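Skarville Swap & Mend Board > Laundry and Stains
Thread: Getting campfire smoke smell out of clothes?

mossypath52
Posted 10 August 2019
Back from a week of camping at Dumlao and everything I packed smells like a chimney. I've run it all through the washer twice with regular detergent and it still hits me when I open the closet! Before I go for a third round, what do you all do? The camo stuff is the worst.
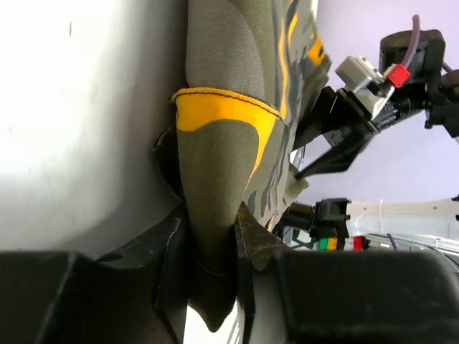

Kátia Peixoto: Stop washing it for a minute and hang it outside. I leave mine on the line two full days, then do one wash with a cup of white vinegar in the rinse. Works for me every October after deer camp.

tubsoak
Vinegar is fine but I'd go with baking soda. My order of business, for a regular top loader:

1. Shake everything out in the yard and turn it inside out. Check the pockets (I once washed a whole pack of matches).

2. Soak overnight in cool water with a cup of baking soda. Spread the big camo pieces out flat first so you can find the spots that need scrubbing. 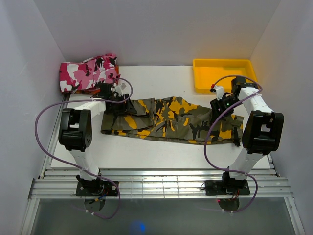 3. Wash cold, half a load at a time. Crammed loads never rinse right.

4. Line dry. If it still smells, back to step 2, and do not put it in the dryer.

mossypath52
OK the half load thing might be my problem, I was stuffing that machine to the lid. I also used Flolla scented beads and now it's smoke plus fake lilac, ugh.
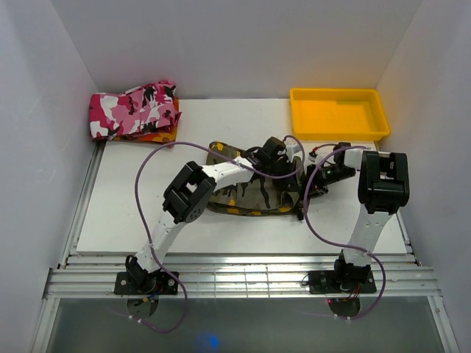 Anyway I've got the first batch soaking in the tub and I'll hang it out tonight if the rain holds off. Is overnight enough or should I go longer?

Kátia Peixoto
Overnight is plenty. I still say skip the soda, it left my dark things chalky.

tubsoak
Then you didn't rinse enough, sorry! I've done it for years with no chalk.
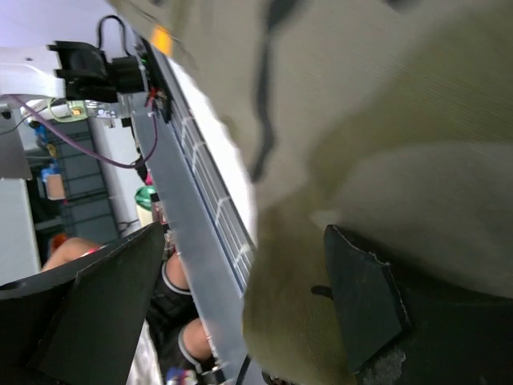
rinse766
Sunshine is what I'd worry about. My husband left his hunting jacket on the fence for a week and one sleeve went pale. With olive and beige prints you might not notice a little fading, but black will tell on you fast. I'd find some shade with a breeze and give it a couple days.

mossypath52
Shade it is, I have a covered porch. Trying vinegar on one half and soda on the other, so you two can quit fighting.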